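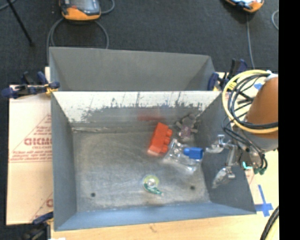

Open metal bins have replaced the lidded plastic crates in the returns corner of the Drullmont toy and stationery library. The change was made in May, after the old crates began to split at the corners. A bin takes whatever comes over the counter, in the order it comes, so a building block may end up beside a small plush toy with a crinkled clear package just below them. The metal marks easily. Scratches and worn patches on the inner wall and floor are surface wear and do not call for a replacement.

Sorting is done at the table, one bin at a time, with the second bin kept directly behind the first. Lucie Zacharias has revised the sorting sheet, and the main points are set out again for members who help at the desk.

Hard plastic items, including studded blocks, go to the wash tray. Blocks are washed in water at no more than 60 degrees and left stud side down on the rack. Plush toys are kept apart from anything wet and go into a mesh bag before laundering. A plush toy with a loose seam is tagged and put on the repair shelf – it should not go back into the bin.

Clear packaging is opened and checked before it is thrown away. Small parts are often still inside, and the catalogue lists 637 items with at least one detachable piece. Loose pieces that cannot be matched on the day are placed in the tin marked Veloso, the name of the old cabinet it came from, and kept for 8 weeks.

Tape dispensers and similar desk items belong to the stationery loans. Check that the roll turns and that the cutting edge is covered, then pass them to Fidel Godoy.

Bins are wiped with a damp cloth at close and dried by hand, including the joint between the floor and the back wall, where grit collects. Holes in the floor of a bin should be kept clear. Do not line the bins with paper. Bins may be stacked up to two high when empty.

Last updated: May
Reading time: 2 minutes

Comments

Soledad Ibarra: Does the 60 degree limit apply to the wooden blocks as well?

Lucie Zacharias: No, wooden blocks are wiped only. I will add a line to the sheet.

Horacio Lucero: The tin is nearly full again. Mostly wheels.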